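Print this page | E-mail this page

Search the course site Go

Reading Public Signs, Unit 4: Banners and Temporary Lettering

Welcome back, everyone! Last time we spent a happy hour on carved and painted signs, the kind a shop puts up once and leaves alone for a generation. Now we come to their short-lived cousins, the banners that go up for a fair or a sale and are folded away when it is over. I have a soft spot for them (you will have guessed that from the syllabus), and I hope you'll come to like them too.

A banner has to do its work fast. Someone walking through the Disilthorpe market gives it a glance, maybe two, so the maker usually picks one strong background color and one light color for the letters. White on blue is an old favorite, and so is yellow on red. Size matters as well, and so does the order of the lines. Most makers give the main message the boldest letters and let a date or a sponsor's name sit in something smaller.

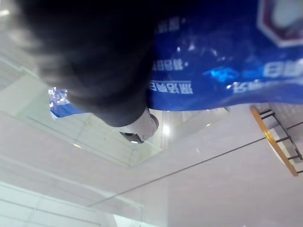 Fig. 4. White Chinese characters on a glossy royal-blue banner, with glare on the surface.

Shine is the great enemy. A glossy material looks rich on the roll, and then the lights come on and half a line is gone. When you do your field notes, please write down where the light falls and which words you lose to it, and then take a few steps to one side and try again. Wrinkles make matters worse, so note those too.

Remember that writing systems fill space differently. A short line of Chinese may carry what English needs a long one for, and our Vrettos reader has a lovely chapter on this, pages 29 to 75. Do read the footnotes, they're the best part.

For next time: find two banners in your own neighborhood, or along Drotmont if you live out that way, and write 500 words comparing them. Sketches are welcome, and nobody is graded on drawing. Bring a pencil, and bring the Diltau worksheet if you still have yours from September.

We use cookies to remember your settings on this site. Accept | Learn more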